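Rillisdale Community Help > Home and Laundry

Folding a terry towel on a felt-covered table

McPhee
Monday, May 5, 2025

I've got a square table covered in dark green felt and I've started folding on it. Shirts and pillowcases are fine. Terry towels are a pain. The loops grab the felt, so when I pull one corner across, the rest stays put and I end up with a heap in the middle. The tan one is the worst. Is there a way to do this without covering the table in something else? I have 12 towels to get through most weeks and no other flat surface at that height.

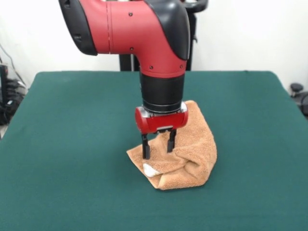 Loïc Roussel
Don't drag it. Pick the towel up by two corners on a short side, hold it clear of the table, give it a shake and lower it from the far edge toward you. Once it's down, lift a side right off the felt before you bring it over. Mine gripped less after I stopped using fabric softener, but that could just be the brand of towel.

Cristóvão Valente
Lifting is right, but a big bath towel is awkward to hold clear if you're short or the table is high. I start with it bunched up and look for a hem first. The hem is flat and slides better than the loops do. 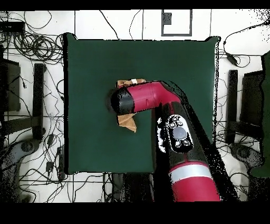 With the hem found, follow it along to a corner and keep hold of that while your other hand goes looking for the next one. Then:

1. Lay the hem along one side of the table and unroll the rest away from you.

2. Lift the far edge, bring it back to the hem and smooth the fold from the middle outward. 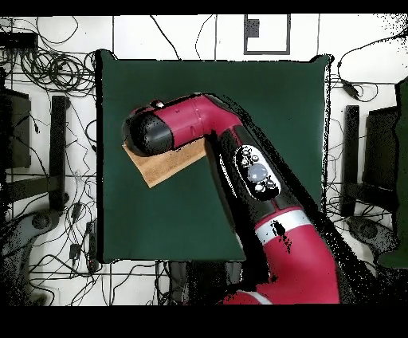

3. Turn it and fold it in half again, or in thirds for a narrow shelf.

4. Brush the felt with a dry clothes brush when you're done. Sticky rollers lifted the nap on mine.

McPhee
Thanks both. Starting from the hem works better for me. Still getting tan fluff on the green, so I'll try the brush.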